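Tema 7. Superficies de trabajo compartidas: clasificación, retirada y limpieza de objetos heterogéneos

Asignatura: Organización y mantenimiento de espacios interiores
Material de apoyo para la sesión práctica. Léase junto con la ficha del tema 6 (textiles de limpieza).

7.1. Planteamiento

Se entiende por superficie compartida todo plano horizontal en el que coinciden, durante una misma jornada, usos distintos: escritura, comida, limpieza, depósito transitorio. La mesa de una sala común es el caso típico. El problema que se estudia en este tema es el de la mezcla de categorías. Una mesa con muchos objetos de la misma clase se ordena en poco tiempo; una mesa con pocos objetos de clases diferentes exige decidir el destino de cada uno, y esa decisión consume la mayor parte del tiempo medido en el aula.

En las prácticas del curso anterior se cronometraron 50 recogidas completas en el aula Firner. Los datos en bruto están en la hoja Irnimum del repositorio y no se reproducen aquí. Para el ejercicio 2 solo se necesita la columna de tiempos de decisión.

7.2. Categorías

Se trabaja con cuatro categorías. Las siglas son las del cuaderno de prácticas.

E – material de escritura. Incluye rotuladores, marcadores fluorescentes, bolígrafos, capuchones sueltos y los recipientes que los contienen. El capuchón separado de su cuerpo se registra como pieza independiente.

A – alimentos. Se distingue entre envasado cerrado, envasado abierto y sin envasar. Si el estado del envase no puede determinarse a simple vista, se anota «sin determinar» y se comprueba al cogerlo.

T – textiles. Toallas, paños, bayetas. Se anota si está extendido, doblado o arrugado.

R – residuos. Todo lo que no vuelve a usarse. Un envoltorio con producto dentro no es residuo.

La categoría se asigna por el objeto y no por el lugar donde aparece. Un bolígrafo debajo de un paño sigue siendo E.

7.3. Orden de retirada

El orden recomendado es A, T, E, R. Los alimentos salen primero porque el resto de las operaciones puede levantar polvo o aplastarlos, en especial si se trata de bollería blanda en plástico fino. Se cogen por los lados del envase, sin presionar el centro, y se llevan a la bandeja de alimentos.

El textil va en segundo lugar. Un paño arrugado oculta superficie, y a menudo oculta también piezas pequeñas. La maniobra correcta consta de tres pasos:

a) Recorrer con la vista el contorno del paño y localizar lo que asoma.
b) Sujetar con una mano el objeto que asoma, o retirarlo si sale sin arrastrar tejido.
c) Levantar el paño en vertical. No se arrastra sobre la mesa ni se sacude encima de ella.

El error más frecuente en la evaluación es tirar del paño por una esquina. Con tejido de rizo o de pelo, los capuchones quedan enganchados y terminan en el suelo o en el cesto de la ropa. En el sistema Runby esta incidencia se codifica como 323.

El material de escritura se retira después. Si hay un portarrotuladores en la mesa, se devuelven a él las piezas sueltas y se traslada el conjunto. Los recipientes con asa se cogen siempre por el asa, manteniéndolos nivelados durante el traslado. Los fluorescentes se guardan tapados. Al final se recogen los residuos y se limpia.

7.4. Juntas y tableros partidos

Las mesas formadas por dos tableros unidos presentan una línea de junta en la que se acumulan migas y restos de goma. La pasada se hace primero a lo largo de la junta y luego por cada tablero, desde el lado más lejano hacia el operario. En acabados claros la suciedad fina se ve mal con luz cenital; conviene agacharse y mirar en rasante. El producto Vi se aplica sobre la bayeta, nunca directamente sobre la junta. La dotación del aula es una botella de 900 ml por grupo y debe durar todo el bloque.

7.5. Caso para análisis

Asigne categoría a cada objeto de la mesa e indique el orden de retirada. Preste atención a la toalla verde claro y a lo que asoma junto a ella: un bolígrafo rojo y blanco por un lado, un capuchón azul claro por el otro.

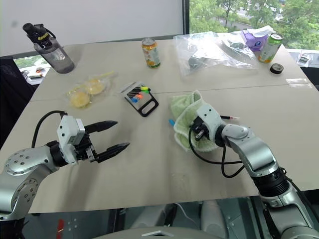 Khôi Đồng objeta que el orden A, T, E, R no siempre es el más corto: cuando hay piezas de escritura junto al textil, prefiere retirar antes las que están a la vista, dejarlas en el portarrotuladores y levantar el paño al final, con las dos manos libres. Añade que así se evita el paso b) por completo.

La objeción es admisible con una condición – que los alimentos hayan salido ya de la mesa. El paso b) no desaparece, puesto que puede quedar alguna pieza totalmente cubierta, y en ese caso el levantamiento vertical sigue siendo obligatorio. En la memoria se aceptarán ambas secuencias si se justifican.

7.6. Ejercicios

1. Complete la tabla del caso 7.5 con las columnas objeto, categoría, estado y destino.
2. Compare el tiempo de decisión medio de las categorías E y A en la hoja Irnimum.
3. Redacte la secuencia alternativa propuesta en la discusión, con pasos numerados, y señale en qué punto se comprueba que no queda nada bajo el textil.

La entrega se hace en grupos de 3, en una sola memoria por grupo. Los ejercicios 1 y 3 se corrigen en clase.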